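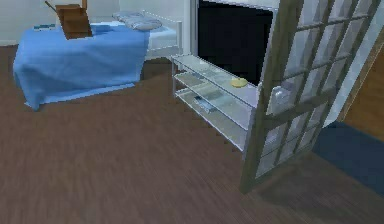

When should a simulated home count as ready for testing a robot?

It's ready once somebody outside the team that built it has gone through it room by room, written down every object and its resting pose, and signed the sheet before the first scored run.

3.2 Room checks before scored runs

I'll admit I came to this rule late. For the first half of the project we did what I suspect a lot of groups do: Oskari Heinonen would build a house in the afternoon, I'd load it that evening, and we'd start collecting scores right away (with a lot of coffee and not much paperwork). Then in October we pulled 200 runs back out of the archive and tried to say exactly which version of the house each one had used. For 37 of them we couldn't. The object list had been edited between runs and the edit wasn't logged anywhere. Those runs are left out of every table in this paper, and I'm still a little sore about it, because some of them were our best!

So we wrote the Vainio checklist. It's short on purpose. A checker walks the camera through the house, stops in each room, and compares what's rendered against the object list. Anything that rests on something else gets a pose entry. Anything that leans gets a pose entry plus a note on whether it's fixed or free to move, and this turned out to be the part we argued over most. A tall cylinder leaning on a wall looks the same to a policy whether it's welded to the floor or ready to tip over, but the two cases need very different safety scores. We now treat every leaning object as free unless the sheet says otherwise.

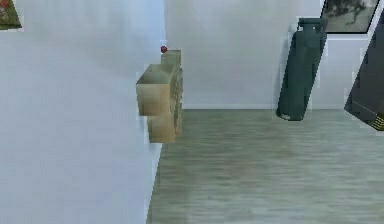
Figure 4. Edine house, simulated room with a dark teal-green gas cylinder leaning against the back wall.

Kauko Räsänen raised a fair objection to all this. His view is that a household robot should cope with whatever it meets, so freezing the room defeats the point of the test. I agree with half of that. The robot shouldn't get to see the sheet, and in our protocol it never does. But the people reading the scores need to know what was in the room, or they can't compare Monday's policy with Friday's. Variation is great as long as it comes from a seed that's written down, and we vary plenty: the final pool has 351 room layouts, each with its own sheet.

Hazardous items need one more line. If an object would be a hazard in a real home (gas cylinders, blades, anything hot), the sheet gives it a keep-out distance, and entering that distance ends the run. We tried a softer penalty first and didn't like what it taught the policy, which was to cut the corner and pay the fine.

Overhangs were the other surprise. Take the cutting board on the tiled kitchen counter, with its rounded end sticking out past the front. Is that a mistake by whoever placed it, or part of the test? Under our rule either answer is fine, but it has to be picked before scoring starts. Otherwise you end up deciding after a bad run that the board was never supposed to be there, and I've caught myself wanting to do exactly that. 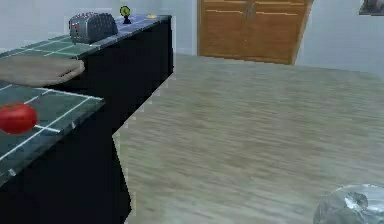
3.3 Who signs the sheet

The checker can't be the person who placed the objects, and can't be the person who trained the policy. At Rolholm we're a small lab, so this gets awkward fast. We swapped houses with the Dikitz group and checked each other's, and the version of the checklist dated 2/3/25 is the one both labs used for all scored runs. Signed sheets are kept with the run logs. If a house is edited after signing, even to nudge one cup, it gets a new version number and goes back to the checker.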